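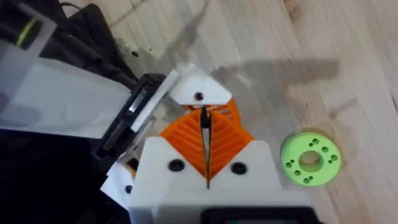
Handover tasks: revised working rules

The rules for two-arm cells have been rewritten and replace the sheet issued with the Zedholm benches. They apply to any task in which a small part passes from one gripper to the other, and to any task in which both grippers work within a hand's width of each other. Single-arm work stays under the old sheet for now.

The revision follows a review of 684 logged handovers at the Pultska and Trullesex sites. Of these, 86 were marked as faults by the operator. Most of the faults were a part released too early by the giving gripper. The next largest group was contact between the two housings. Dropped parts as such were rare, and nearly all of them came from worn finger pads.

Terms

The giving gripper is the one that holds the part at the start of the handover. The receiving gripper is the other. These names stay fixed until the part has been set down, even if it is passed back. Logs from Trullesex used "left" and "right" for the same purpose and could not be compared with those from Pultska, where the arms are numbered. Please use the new terms in all notes.

Before the first run

Check both sets of ribbed fingers by eye and by touch. A rib that has torn, gone shiny or folded over on itself means the finger is to be changed. Change fingers in pairs. Do not fit one new finger opposite an old one, even for a short run, as the grip will pull the part to one side.

Check the screws on each housing. They should sit fully down in their recesses. If a screw has backed out, take the arm out of use and tighten it with the hand driver, then record it. Powered drivers are not to be used on printed housings.

Follow each cable from the wrist back to the first clip. Slack is allowed, but a loop must not reach the fingers of either gripper at any wrist angle used in the task. Cable sleeves that have bunched up should be pulled straight before the arms are powered.

Loose parts on the bench are permitted if the task calls for them. Anything else comes off. The previous sheet asked for a cleared strip along the front only; that wording is withdrawn.

During the handover

The receiving gripper approaches at no more than the slow setting. The giving gripper does not move while the other is closing. This was already common practice at Pultska but had never been written down.

Both grippers must have hold of the part for a full count of 4 before the giving gripper opens. The count is spoken or shown on the timer. It is not to be judged from the feel of the lead arm. For parts too small to be held by both sets of fingers at once, the part is set down on the bench and picked up again. A setting-down step is logged as a set-down and does not count as a fault.

The housings must not touch. Where a view from the wrist is hidden by the other gripper, the operator stops and changes the approach angle. Going ahead on the overhead view alone is no longer accepted, because it gives a poor sense of height between the two sets of fingers.

If the part turns in the grip by more than a quarter turn, stop and start the run again. Do not correct it against the other gripper.

Stopping

Either person at the bench may call a stop at any time and need not give a reason. After a stop, both arms are backed away along the path they came in on. Opening both grippers at once is allowed only if the part is directly over the bench.

Finger life

The interval for changing fingers is now 2,000 closings, or sooner if the check before the first run calls for it. The counter is reset at the change and at no other time. Çetinkaya, who supply the fingers, have been asked to mark each pair with a batch letter so that wear can be compared between sites. Until marked pairs arrive, write the date of fitting on a tag and fix it to the arm behind the wrist, well clear of the moving parts.

Recording

The log sheet has two new columns, one for set-downs and one for stops. Blank entries will be read as missing and sent back, so enter a nought where there was none. Old sheets may be used up until the end of October with the extra columns drawn in by hand.

Still open

The rule on parts with a sharp or pointed end has not been agreed. Trullesex would like the point always to face away from the receiving fingers. Pultska reports that this makes some placements impossible without a second handover. Until it is settled, each site keeps its present practice and notes the direction of the point in the remarks column.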